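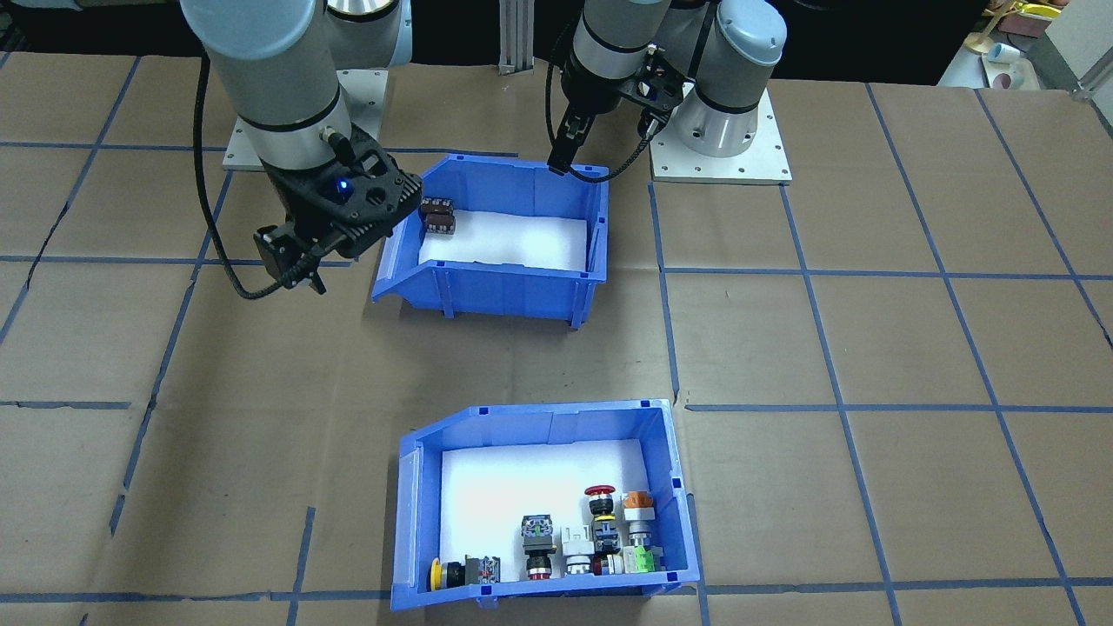

Latex paint peeling off old trim in sheets, do I have to strip all of it?

hallway1118
Posted 2018-04-29

We bought our house in Skekitcombe last fall. All the baseboards, door casings and window trim were painted white before it went on the market. It looked good at the showing. Over the winter it started coming off. If I catch an edge with a fingernail I can pull a strip as long as my hand, and it comes away clean, like the film on a new phone. Under it is a cream-colored paint that is very hard and shiny. The cream paint is not coming off at all.

It's worst on the door casings and in the upstairs hall. The window trim in the two back bedrooms seems okay so far, but I haven't picked at it much because I don't want to make more work for myself.

What I've tried: I sanded one casing by hand with 120 grit where it was peeling, wiped it with a damp rag, and put on two coats of Zamitz interior semi-gloss, which is latex. It looked fine for a month or so. Then the vacuum cleaner bumped it and the same thing happened, except now my paint and the old white paint came off together.

The house is 1000 square feet plus the upstairs, so it's a lot of trim. I would like to know:

Is the cream paint the problem or is the white paint the problem?

Do I have to take off every bit of the white, including the parts that look fine?

Can I just put a good primer on top of everything and be done?

I don't want to replace the trim. It's wide and has a profile the lumber yard doesn't carry anymore. I'd also rather not use chemical stripper indoors if I can help it. Thanks.

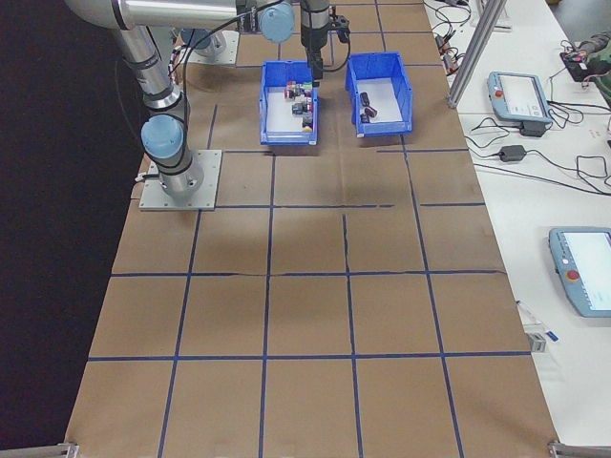

Edited to add: the house was built in the fifties, if that matters. I don't know when the cream paint went on.

brushandpail63
Accepted by the original poster

The cream paint is almost certainly oil-based (alkyd) enamel, and whoever painted it white put latex straight over it with no sanding and no primer. Cured oil enamel is hard and slick. Latex dries to a film on top of it and doesn't grip. Your own paint was fine, but it was stuck to a layer that wasn't stuck to anything.

Before anything else, test for lead. A house from the fifties can easily have it in that cream layer, and you have already sanded one casing. Hardware stores sell swab kits. Cut a small notch through all the layers so that the swab touches each of them, down to bare wood. If you want to be sure, send a chip to a lab. If it comes back positive, do not dry sand or use a heat gun. Read up on lead-safe work first, or hire someone certified for it. Keep kids out of the rooms until the dust has been dealt with. Everything below about sanding assumes the test was negative.

You can confirm the oil part with a cotton ball and denatured alcohol. Rub a spot of the cream for half a minute or so. Latex gets soft and comes off on the cotton. Oil paint stays put.

To your second question. You don't have to strip back to wood, and I wouldn't. The cream paint is a good base. What has to go is the white wherever it isn't holding. Do a tape test to find out where that is. Score a small X through the white with a sharp utility knife, press a piece of packing tape or good painter's tape over it, rub it down hard, and pull it off fast. If the white comes up, that piece of trim needs to be cleared. If it stays after two or three tries in different spots, you can leave it.

My guess is that most of it will fail. Trim that peels in sheets in one place is usually going to peel in the next place sooner or later. The back bedroom windows may be holding just because they don't get bumped.

For removal, a stiff plastic scraper or a five-in-one tool held nearly flat will do a lot. When it lets go as easily as you describe, you can get under an edge and push. For the profile, wet the white paint with hot water and dish soap, leave a wet rag on it for ten minutes, and try again with an old toothbrush and a wooden skewer. The soaking often loosens latex over oil enough that you don't need stripper.

Then, in order:

Wash the cream paint with a degreaser or TSP substitute and rinse with clean water. Trim around doors has years of hand oil on it. You wiped your test casing with a damp rag after sanding, and that doesn't remove grease.

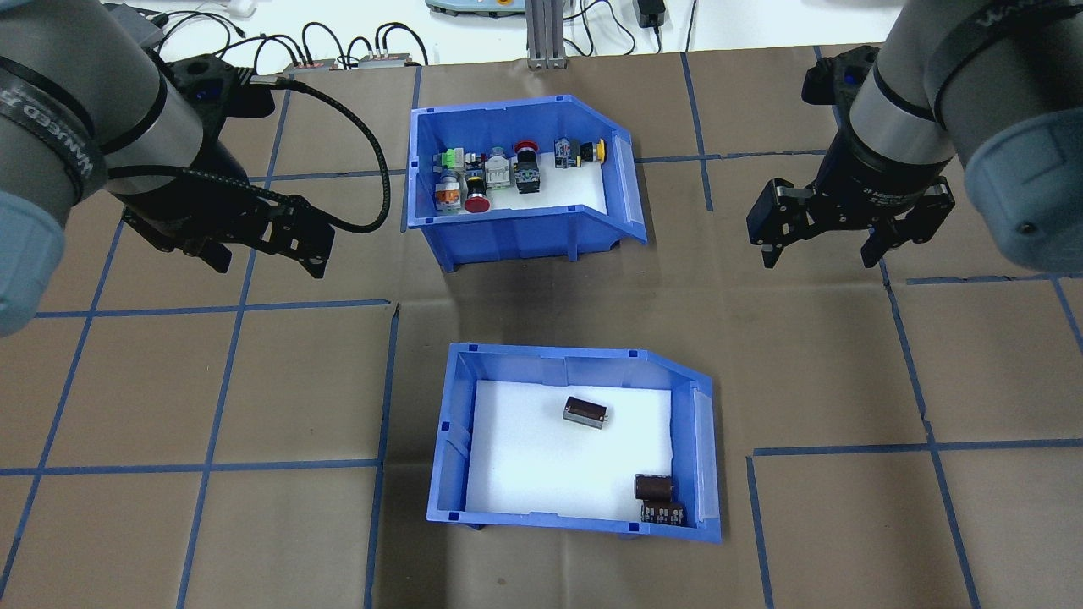
Let it dry overnight.

Scuff with 150 or 180 grit. You aren't trying to remove paint, only the shine. A sanding sponge is easier than paper on the curved parts. If a spot is still glossy when you look at it from the side with a flashlight, go over it again.

Vacuum, then wipe with a barely damp microfiber cloth.

Feather any edge where white paint remains next to bare cream. If you skip this you will see the ridge through the finish coat forever.

Prime with a bonding primer. Oil-based or shellac-based both work well over old enamel. There are water-based bonding primers too and the better ones are fine, but check that the can says it is for glossy surfaces or oil paint. Regular wall primer won't do it.

One thin coat of primer, let it cure as long as the can says, then two coats of trim paint. Your semi-gloss is okay to use. I prefer a waterborne enamel because it gets harder and doors don't stick to it.

Third question, no. Primer over loose paint just makes a thicker sheet.

Don't do the whole house at once. Do one door, wait two weeks, and repeat the tape test on it. Then you'll know before you put another month into it.

skunalero
Not accepted

I had the same thing in a rental. I just sanded it a little and used that paint-and-primer-in-one stuff and it was fine. I think people overdo it with the prep. Life is short. Use a good brush.

hallway1118
Reply to skunalero

How long has it been up?

skunalero

I moved out that June so about four months.

doorknob904
Not accepted

I agree with the first answer on nearly all of it. A few things to add from doing my own place.

Score the line where the trim meets the wall before you scrape. If you don't, the white film will run right onto the wall paint or the caulk and take a piece of the wall with it. Same thing at the hinges. I ended up patching drywall in two rooms.

The caulk may have to come out too. If the last painter caulked after the white went on, the bead is sitting on the bad layer. Pull it, and recaulk after you prime and before you paint. 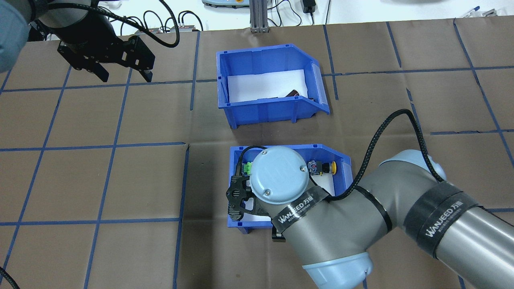
Shellac primer smells very strong and dries so fast that it's hard to keep a wet edge on long baseboards. I used it for the door casings and switched to an oil bonding primer for the long runs. Open the windows either way, turn off any pilot lights, and wear a respirator with organic vapor cartridges. A dust mask does nothing for fumes.

I also disagree a bit about leaving the pieces that pass the tape test. I left mine in one closet and it was fine, but I left a window stool too and the sun got to it. It let go the second summer. If a piece gets direct sun or gets handled a lot, I would clear it even if it passes — it takes less time than coming back to it.

If some of the profile won't come clean with water, try a little denatured alcohol on a rag with gloves on and the window open. It softens latex and won't hurt the oil underneath. Small patches only.

hallway1118
Reply to brushandpail63 and doorknob904

The swab was negative on all the layers, but I'm sending a chip out as well because I'm not sure I cut the notch right. The alcohol test on the cream did nothing, so it's oil. Tape test failed on every casing in the hall and passed on one of the bedroom windows. I'm holding off on any more sanding until the lab result is back. Wet rag works better than I expected on the flat parts. The inside corner of the profile is slow.

brushandpail63

Good idea on the lab. For the inside corner, try a plastic dental pick or the corner of an old gift card. Change the water often.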